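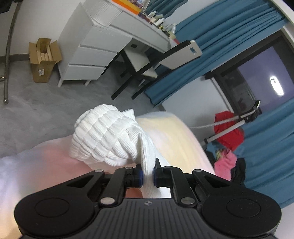
Grernero publishes its full care routine for the hand-held gripper, free for every workshop

Rutitz, 02/06/2020 — Grernero, the maker of small gripping tools for homes, schools and research workshops, today makes public the complete routine that its own service bench uses to set up, clean and repair its two-finger hand-held gripper. Until now this routine was given only to customers who had a service contract. It covers the two fingers and their soft pads, the linkage arms, the pins on which the arms turn, and the storage of the tool between working days. Knitwear takes an important place in it: a white ribbed sock, held by its cuff between the two blue pads and lifted over a bed, is the kind of load on which the routine asks the user to judge the grip. The document has 59 pages and can be copied without payment.

The work on the routine started in April, after the service bench in Rutitz looked again at the repair sheets of the last year. Grernero received 3,072 requests for help in this period, and a large part of them did not concern a broken piece. The fingers were not meeting evenly, or the pads had become smooth from dust and textile fibres, or a pin had been tightened too strongly by a person who wished to do good. All these troubles can be solved at the place where the gripper is used, with ordinary tools and some patience.

"We were sending boxes back and forward across the country for a job of a few minutes," said Dilek Keskin, head of service at Grernero. "The customer lost a week of work, and we lost an hour to unpack, write the papers and pack again. I prefer that the customer knows how to do it, and calls us only when there is a real damage."

Setting up

The routine begins with the fingers. The user closes the gripper slowly with nothing in it and looks from above at the line where the pads meet. The pads should touch along their whole width at the same moment. When one side touches first, the finger on this side is loosened at its upper pin, brought back to the middle and fastened again. The order is important here — the finger first, the arm afterwards. If the arm is moved first, the finger correction is lost and the user must start from the beginning.

After the fingers come the arms. Left and right must rise by the same amount when the tool opens. The routine gives a simple check with a sheet of squared paper placed behind the gripper, so that no measuring instrument is needed.

The last step of the setting up is a test with three loads: a folded sheet of paper, a wooden clothes peg and a knitted sock. The paper shows if the pads are parallel. The peg shows if the arms give way to one side. The sock is the hardest of the three, for the reason that knitted cloth changes its thickness under pressure, and a gripper that holds the peg very well can still let the sock slide. The routine recommends to take it by the ribbed cuff and to lift it over a soft surface. It should stay in the fingers while the user counts slowly to seven. If it slides, the pads are cleaned and the test is repeated before anything else is changed.

Cleaning and daily care

For the pads Grernero recommends a cloth made slightly damp with clean water. Alcohol should not be used on them, as it makes the surface hard with time. Fibres from socks, towels and blankets collect at the edge of the pad, and they should be lifted out with a soft brush and never with a knife.

The grooves on the top of the body also keep dust. They are brushed along their direction once a week, with the gripper turned down so that the dust falls away from the pins.

The pins receive one small drop of light oil each month. More oil than this does harm. It runs along the arm to the finger, and from there to the pad, and the next piece of cloth will carry a stain. After oiling, the gripper is opened and closed slowly and the rest of the oil is wiped away.

Between working days the gripper is stored half open. A tool which is left closed for a long time gets a flat place on both pads.

Repair

The repair part of the document describes the change of the pads, the change of a single finger and the change of a pin. For each of these jobs there is a list of tools, the order of the steps and a page of typical mistakes. The pads are always changed in pairs, also when only one of them looks worn. A new pad against an old one will pull the cloth to one side, and many users then look for the fault in the arms, where it is not.

A bent arm should not be straightened by hand. It may look correct afterwards, but it will not rise together with the other one. In this case the gripper should be sent to the bench in Rutitz, or to the workshop Ekinci, which does repairs for Grernero in the south of the region.

The routine was tried before publication by the teaching workshop at Clavden, where the grippers are used every day with clothes and household objects. Afroza Liyanage, who leads the workshop, asked for several changes in the text.

"The first version was written for persons who already knew the tool," she said. "My learners did not know which pin was meant, and two of them took off the whole arm to change a pad. We asked for shorter sentences and for one name for each part. Now a new learner can do the setting up alone on the second day, and I only look at the end."

Availability

The routine is available from today in English, as a printed booklet or as a file, on request to the Grernero service bench in Rutitz. Customers with a service contract keep all their present rights, and the contract price does not change. Spare pads, fingers and pins can now be ordered separately — before, they were sold only as a full set.

About Grernero

Grernero designs and builds hand-held and table-mounted grippers in Rutitz. The company also offers repair, spare parts and short courses for users.

Press contact: Dilek Keskin, Grernero service bench, Rutitz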